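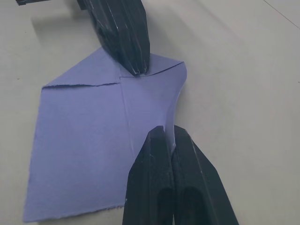 Folding station: both grippers on a lavender cloth, top fold made.

**Natum, Rullby site - shift meeting, 16 May 2019**

**1. Folding station.** Small cloths only for now. Over 300 pieces went through last week, and 19 had to be refolded by hand. Frayed edges are the main trouble, so the packing table asked for them to be sorted out first. Agreed to try this until June.

**2. Jobs.** Staff asked if hand folding will end. Management said no positions will be cut this year. Two people per shift move from folding to checking and loading. Pay grade stays the same. Staff want this in writing - management to send a letter.

**3. Training.** The Górecki course takes 18 hours and is paid time. Night shift said the hours offered don't work for them. Rurkberg has run it in two halves; supervisor to ask how.

**4. Breaks.** The station keeps running at breaks, and finished cloths pile up. Some felt they had to hurry back. Agreed that it is paused at break times.

**5. Other.** Stool at the checking table is too low. Order 203 is still short one box.

Next meeting in June, same room.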